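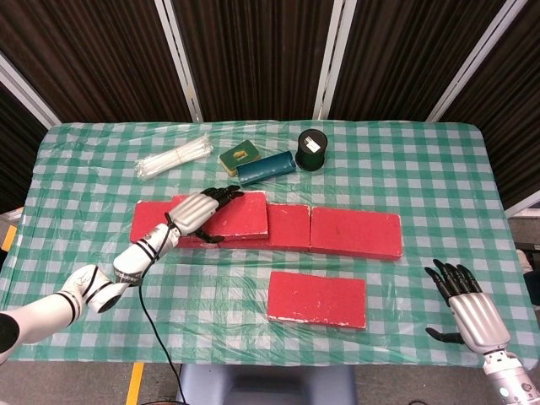 A reader signing as Budside wrote in under the last post to say that foam bricks are for people who can't commit to real ones, and that plastic over gingham is what their grandmother did to keep guests from getting comfortable. Fair on both counts. I still like the red ones. They weigh nothing, they stack badly, and after a while the corners go and the white comes through, so every wall ends up looking 80 years old.

My current project is a gatehouse for Stinditholm, a town that exists mainly in my head and was founded in 1717. So far it has 2 rows and no gate. The back row is always the easy part – you push things together and call it masonry. The front row is where you find out your bricks aren't all the same length.
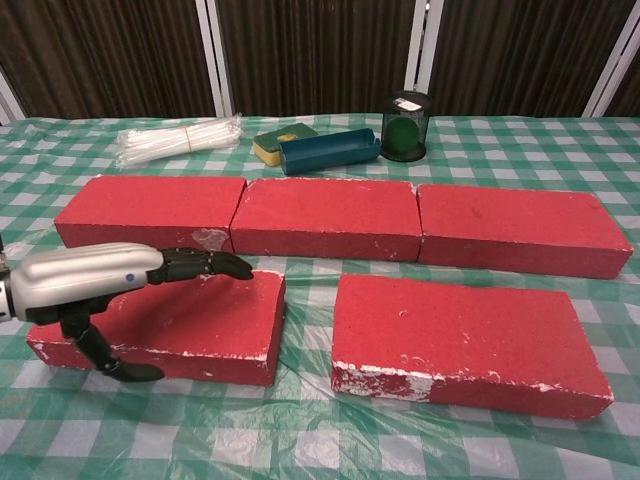
Can you glue them once you like the layout? White craft glue holds fine, but test it on a chipped one first and leave it overnight. I have yet to like a layout, so my bottle is still full.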